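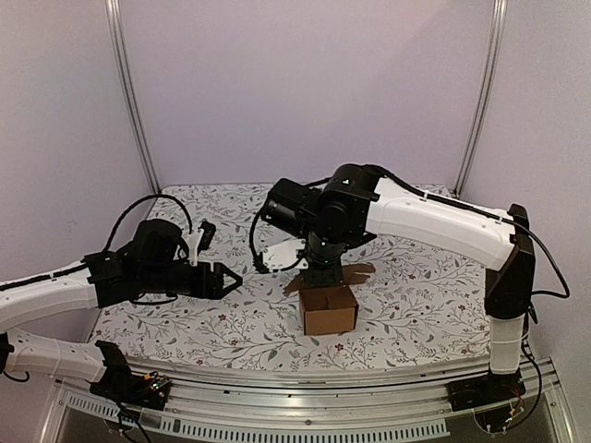

Home News Business Opinion Archive Contact

Trendville shoppers asked to pay for "right-size" parcels

Shoppers in Trendville will be asked to pay a little extra for smaller boxes starting in January, under a plan put forward by the delivery firm Fliller. The company says the fee will cut waste. It has not said by how much, and the one figure it has given raises more questions than it settles.

Under the plan, anyone ordering through a store that uses Fliller will see a new line at checkout offering a "right-size" parcel for 60 cents. Customers who tick it will have their order packed in the smallest box that fits. Customers who don't will get whatever box the warehouse has on hand.

That second part is worth reading twice. A smaller box uses less cardboard and takes up less room in a van, so it should cost Fliller less to buy and less to move. Asked why customers should pay more for something that saves the company money, a spokesperson said the price reflected "the added care involved in choosing the correct box." Asked how boxes were being chosen now, the spokesperson said that was a matter for each warehouse.

Fliller bases its case on a trial it ran over the summer. According to a four-page summary handed to the town council, 2484 parcels were sent out in right-size boxes and cardboard use fell by 12 percent. The summary does not say what the parcels contained, or what they were compared with. If the trial parcels were mostly phone cases and the rest were mostly lamps, the saving would mean very little. The full results are not being released.

The same summary says 70 percent of customers "support smaller packaging." The question they were asked is printed in a footnote. It makes no mention of a fee.

Aksel Brøndum, who runs a kitchenware store on Ngau Street and ships most of his orders with Fliller, said he had read the summary and was no wiser at the end of it.

"I've been asking them for smaller boxes for years," he said. "I send out a pepper mill and it goes in something you could keep a cat in. Now they've found the small boxes, and my customers are supposed to chip in for them."

Brøndum said he was also worried about breakages. A tight box leaves less room for padding, and the terms sent to stores say claims for damage to right-size parcels will be "assessed separately." He has written to ask what that means. So far he has had an automatic reply thanking him for his interest.

Fliller is not the first to try this here. Plelten, the grocery delivery service, brought in a charge for paper bags two years ago and promised to spend the money on a bag return plan. The charge is still in place. The return plan was put on hold after one spring, and Plelten did not answer a question about where the money has gone since.

The council has no power to block the fee, which is a private matter between Fliller and the stores that sign up. It could decline to lend its name to it, though. A draft leaflet seen by this site carries the town crest next to the words "Trendville Packs Smarter." The council's press office said the leaflet was an early version and that no decision had been made about the crest.

There may well be a decent idea somewhere in all this. Plenty of people are tired of breaking down big boxes that held one small thing, and the recycling bins behind the library are usually full by noon. But a company that wanted to use less cardboard could just use less cardboard - it already buys the boxes, and it already decides which one goes on the van.

Fliller said it would publish a yearly report on the plan once it is up and running. It would not say whether the report would show how much the fee had brought in.

Stores have until the end of the month to opt out. Those that do nothing will be signed up automatically, and the checkout box will be ticked when shoppers get there.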